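Madetti Round Table Guide
Section 4: Setting Up the Toy Sorting Table
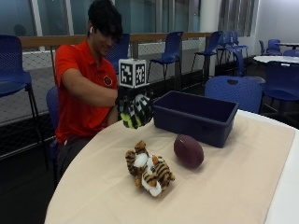 4.1 Before you start

You will need the table, a cloth, one bin and some toys. If you live with children, the toys will have found you already. Read this section once all the way through, then keep it away from anyone under three, who will read it with their teeth.

Choose a cloth big enough to reach the curved edge on the side where you plan to sit. It need not cover the whole top. A strip of bare white at the far side does no harm and gives you somewhere to put your coffee, which this manual cannot officially recommend.

4.2 Laying the cloth

1. Wipe the tabletop and let it dry. Crumbs under a cloth feel much larger than crumbs.

2. Lay the cloth flat and smooth it from the middle outward. Soft creases may stay. Mirjam Hubmann, who wrote the first edition of this guide, wanted them ironed out. She has since had twins, and the instruction has been withdrawn.

3. Check that the cloth does not hang low enough to be grabbed from the floor.

CAUTION: Do not pull the cloth out from under the toys in one swift motion. You have seen it done with wine glasses. You have not seen the rehearsals.

4.3 Placing the bin

4. Set the open bin toward the back of the table. An angle is fine. Squaring it up with a round table is a hobby, and we wish you well with it.

5. Make sure the bin is empty. Feel along the bottom as well as looking, as a dark bin is very good at keeping a small sock to itself.

6. Press lightly on the rim. If the bin rocks, there is a fold of cloth under it, or a toy you have yet to meet.

NOTE: The Drestano lidded bin also fits this table. Take the lid off and store it where you will forget it.

4.4 Putting out the toys

7. Place the toys in front of the bin, within easy reach of the chair. For a first session we suggest 2: one soft, one smooth. A plush tiger and a toy football make a good pair. The tiger may lie however it lands.

8. Lay the football on its side and let go slowly. It will settle at a tilt of its own choosing.

9. Sit close enough to reach the bin without leaning on the table. Earbuds are permitted. Shouted requests from the kitchen may go unheard, and we accept no liability for this.

4.5 Sorting

10. Pick up one toy, move it over the rim and lower it in. Throwing is covered in Section 7, under Breakages.

11. Repeat until the cloth is clear.

12. To start over, tip the bin gently onto the cloth. Small children can do this step without training.

CAUTION: Do not lift the table by its rim with the bin still on it.

For replacement bins, quote part number 116. For missing tigers, try under the couch.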